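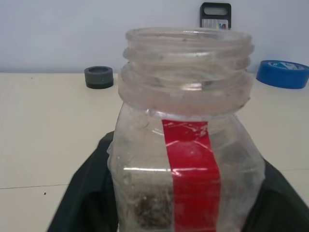 An open clear plastic jar with a screw-thread neck, smudged and dusty.

Jar Swap FAQ

Hi, I'm Ourania Sfakianakis, and I run the Grallton Jar Swap out of my garage on Bredis Street. I get the same questions over and over (fine by me, I like the mail!), so I've put my answers in one place. Last updated Friday, April 4, 2025.

What is the jar swap, anyway?
You bring me empty jars you don't want, and you take home jars you do want. No money changes hands. It started when I had a shelf of pickle jars and my neighbor was buying new ones for her buttons, which drove me a little nuts. Now I have 400 jars on the shelves most weeks and a lot less room for my car.

Do I have to bring a jar to take a jar?
Nope. If you're just starting out and need a few for your pantry, come and get them. I only ask that you talk to me first if you want more than a boxful. Wedding people, I mean you! I love you, but give me some warning and I'll set things aside.

Do you take plastic, or only glass?
Both. Glass goes faster, but the big plastic ones are great for dog biscuits, birdseed, craft stuff and anything that lives on a high shelf. If it has a wide mouth, somebody will want it.

What if I lost the lid?
Bring it anyway. I keep a bin of spare lids and we can try a few on. Threads aren't all the same, even on jars that look like twins, so sometimes we strike out. Jars with no lid make good pencil holders and paint-water jars, and the art teacher at Gralport Elementary takes whatever I can give her.

How clean does it have to be?
Empty and rinsed is enough. I don't mind dust or a bit of label. What I can't deal with is old oil or anything fuzzy. Please don't do that to me.

How do I get the gunk out of the threads?
An old toothbrush, warm water and dish soap. Run the brush around the grooves with the jar tipped over the sink, then do the inside of the neck. If it's still grubby, make a paste with baking soda and go around again. On plastic, skip the scouring pads. They leave scratches, and then the jar looks cloudy for good.

And sticky tape or label glue?
Peel off what you can while it's dry. Rub cooking oil on the rest, go have lunch, come back and wipe. Then wash it with soap or it'll be slick forever. I've tried a hair dryer too, and it works well on glass, but keep it away from thin plastic. I warped a very nice pretzel jar that way in January.

Can I put food in a jar I got from you?
Wash it well first, and use your nose. If it used to hold salsa it may smell like salsa until the end of time. I wouldn't put food in any jar if you don't know what was in it before, and I never hand those out for the kitchen. They go on the bottom shelf, marked "shop and craft."

Can I use them for canning?
Please don't. Get proper canning jars and new lids for that.

When are you open?
Saturday mornings, 9 to noon, unless there's a note on the garage door. You can also leave jars in the blue crate on the porch any day. Two bags at a time is the limit, or my mail carrier can't get to the box.

Where do I park?
On Murakami Avenue, around the corner. The driveway is for unloading only.

Can I start one of these in my own town?
Yes, do it! You need shelves, a bin for lids and a lot of patience with labels. Write to me and I'll send you my sign-up sheet and the flyer I use, and you can change the names.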